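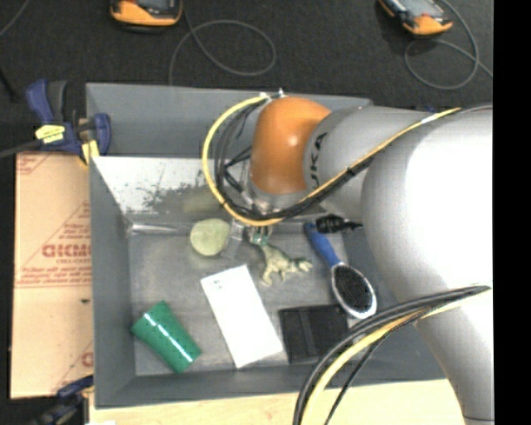
Do I need to sort a junk drawer before moving, or just tape it shut?

posted in Moving & Storage by cutdale_bound

We're leaving Skillville for Cutdale in April, a drive of 152 miles, and I've packed everything that has a name. What's left is the other stuff. Two kitchen drawers and a hall closet shelf full of keys, takeout menus, half a roll of ribbon, batteries of unknown mood, and a bracket that belongs to something I may or may not still own.

My spouse wants to tip the lot into one box and write MISC on it. I did that last time. That box is still sealed, it has now survived two addresses, and I'm a little afraid of it. But sorting takes forever, because every item turns into a debate. Is there a method that doesn't eat a weekend? Also, do movers care what's in the box?

boxcutter73
1 January 2021

Been through this more times than I'd like. Set a kitchen timer for 40 minutes per drawer and stop when it rings, even if you're holding something interesting.

Dump the drawer on a bedsheet. Pull out trash first: menus, dead pens, receipts you can't read. Then pull out anything that would cost you real trouble to replace, meaning keys that open a door you still use, passports, the tiny wrench for the bed frame. Those ride in the car with you. Whatever remains goes in one small box, shoebox size, and if it doesn't fit, something has to leave. I allow one shoebox per adult. My household considers this tyranny.

The bracket goes in a sandwich bag with a note saying "bracket." You will need it nine days after you throw it out.

Movers do care about some of it. Mine wouldn't take lighter fluid, matches or paint, and they asked about loose batteries. Put tape over the ends of the nine-volts, and call your company for its own list. Rathore Moving emailed me theirs the same day.

oldporchlight

just tape it shut. life is short

troketti_street

Disagree with the above, having once paid to ship a drawer's worth of soy sauce packets across the state.

One thing to add to the timer idea: do the closet shelf on a different day from the drawers. I did all of mine in one evening and by the end I was keeping things out of exhaustion, including a phone charger for a phone that got traded in before my kid was born.

And open the old MISC box before you move it a third time. I'd bet you 50 bucks there's a TV remote in there. If the box turns out to be all cables, check whether your town takes them at the electronics drop-off. Ours does, but only at the back gate, and the sign is on the front one.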